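## Setting up the landing table

1. Place the wooden table close to the stair railing, leaving the handrail free to grip.
2. Set the telephone near the back edge. Keep slack in the coiled cord.
3. Stand the vase to the left of the phone. 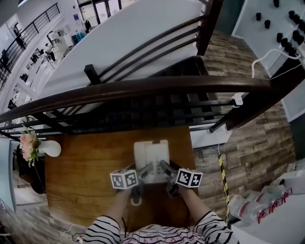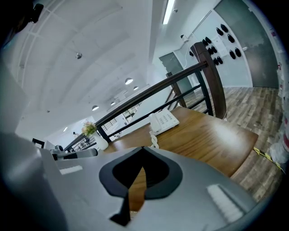

Shiuli Wanigasekara: On a narrow landing I put the vase in first, then the phone. Fewer snags on the cord.

4. Check that the walkway is at least 42 inches wide.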